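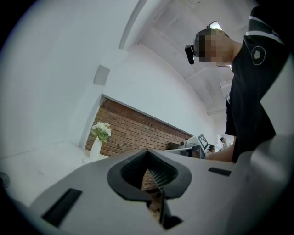

## Gripper recording at Dorkau

The hand-held grippers are now in daily use in the Dorkau room. Each demonstration is one person doing one task from start to finish, and the learning system trains on the recordings.

The Nalis set stands at 2,561 demonstrations. Of the last batch, 41 were rejected, mostly for starting before the gripper was in view of its marker. Please wait for the tone.

The next set, Saarela, needs 1,000 demonstrations of two-handed folding. Shifts are 2 hours. To sign up or swap a shift, write to Corey Fairweather by Thursday.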